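4 Setting up the Mostia dehumidifier

This section covers placing the unit, fitting the drain hose, the first run and the settings for everyday use. Read section 2 (Electrical safety) before you start. The steps apply to the Mostia 600 and the Mostia 600 D. Where the two differ, the text says so.

4.1 Before you begin

Check that the carton contains:

Dehumidifier
Water tank (already in the unit)
Drain hose with collar
Two rubber plugs
Washable filter
Warranty card

Keep the carton and the foam corners. The unit must travel upright in them if it ever goes back for repair.

Caution: Stand the unit upright for 2 hours before you switch it on. If it was delivered lying on its side, leave it overnight. Oil from the compressor needs time to run back, and starting too soon can damage it. This kind of damage is not covered by the warranty.

4.2 Choosing a place

1. Put the unit on a firm, level floor. A thick carpet can block the lower grille.
2. Leave a gap as wide as your hand on both sides and twice that behind. Nothing should hang over the top, including washing.
3. Keep the unit out of bathrooms and wet rooms.
4. Close the windows and outside doors of the room you want to dry. Inside doors may stay open if you want to dry a hallway or landing as well.
5. Plug the unit straight into a wall socket. Do not use an extension lead.

Note: In a cellar, stand the unit near the middle of the floor for the first week. Once the walls have begun to dry you can move it to a corner.

Note: The castors on the 600 D lock with the small grey lever above each wheel. Lock all of them before switching on. The 600 has fixed feet and should be lifted by the side handles, never dragged.

4.3 Fitting the filter

1. Pull the rear grille towards you by the two tabs at the top.
2. Slide the filter in with the arrow pointing up.
3. Press the grille back until both tabs click.

Do not run the unit without the filter. Dust settles on the cold fins very quickly and is hard to remove.

4.4 Using the tank

The tank is fitted at the factory. It slides out from the front.

1. Pull the tank out slowly with both hands.
2. Take out the foam wedge under the float. The float must move up and down freely.
3. Slide the tank back until it stops. If the red lamp stays on, the tank is not fully home.

When the tank is full the unit stops and the red lamp lights. Empty the tank, put it back, and the unit starts again after a short pause. You may hear the fan run on its own during this pause.

Caution: Do not drink the water or give it to animals. It can be used for flushing a toilet.

4.5 Using the drain hose

With the hose fitted, water runs away by its own weight and the tank stays empty. The hose must slope downwards along its whole length. There is no pump in either model.

1. Switch off and unplug the unit.
2. Remove the rubber plug from the outlet at the back. Put it somewhere safe.
3. Push the hose onto the outlet and turn the collar clockwise until it is hand tight.
4. Lead the free end to a floor drain or a low sink. Do not let the end sit under water.
5. Pour half a cup of water into the tray behind the tank and check that it comes out at the far end.
6. Look at the collar again an hour after starting. Tighten it if there are drips.

If you go back to the tank, refit the rubber plug first. A missing plug is the usual cause of water on the floor.

4.6 First run

1. Press the power button. The fan starts at once and the compressor follows.
2. Press MODE until the drop symbol lights.
3. Hold the plus button until the display shows CO (continuous).
4. Leave the unit running for a full day, emptying the tank as needed.
5. Press the minus button to choose a normal humidity level.

The first tanks fill fast in a damp house. After that the rate falls, often sharply. Plaster, books and timber give up their water slowly, and a room that has been damp all winter may need several weeks.

4.7 Everyday settings

Living rooms and bedrooms: 55
Cellars and stores: 60
Drying washing: CO, with the door shut
Rooms with pianos or old furniture: 50 to 55, and do not go lower

The number is the humidity in per cent at which the unit rests. It starts again by itself when the air becomes damper. The display reads the air close to the grille, so a separate gauge across the room may differ by a few points.

To lock the buttons, hold MODE and minus together until the display blinks. Do the same to unlock.

4.8 Record of settings

Write your settings on the inside of the warranty card. If you ring the service desk in Gisville, you will be asked for the mode, the humidity level and whether the hose is fitted. Chaimae Soliman and Donal Brennan answer technical calls. Orders for filters and hoses go to Evelien Verbeke at the same address.

Section last revised September 5, 2023. The instructions for the collar in 4.5 replace those on the loose sheet packed with units sold before July. 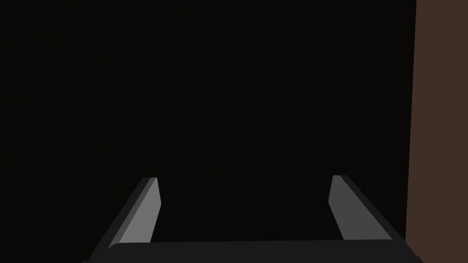 Can I leave the unit running when I go away for a week?

Only if the drain hose is fitted and you have checked it for drips. With the tank alone, the unit will stop when the tank is full and stay off until you come home. Set it to 60 before you leave and keep the filter clean.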